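# Gripper budgeting
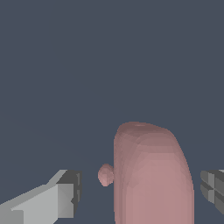

*Simulated view of a two-finger gripper with a rounded pink object between the fingers.*

**Gripper budgeting** is the part of robot cell planning that sets aside money for end effectors, their fingers, and the work needed to match them to a set of parts. It is usually done before the arm is ordered, as the weight of the gripper counts against the arm's payload.

## Cost items

A gripper budget covers the gripper body, the fingers, mounting plates, cables, and spare parts. Fingers are often listed on their own line - they wear faster than the body and may be changed when a new part is added. At the Homitz packing plant, finger sets were planned at 3 per gripper: two in use or in cleaning, and one in storage. Engineering hours are entered separately from hardware.

## Use of simulation

Many buyers test finger shapes in simulation before placing an order. Simple models with few polygons are common at this stage. Rounded parts with small side features are useful test objects, as the planner must choose an approach that leaves the feature clear of the fingers. Software licenses and computer time are charged to the planning phase. In the Parsa method, this phase is held to 10 percent of the total, and any amount left over moves to spares.

## Reserve

A reserve is kept for changes found after delivery. Dandinel, a supplier of handling cells, advises its customers to hold about 30 percent of the finger budget until acceptance tests are done. Biltex uses a fixed sum per cell instead, reviewed each April. Opinions differ on whether operator training belongs in the reserve or in the main budget.

## See also

- End effector
- Payload
- Acceptance test

*Last revised 12/28/23*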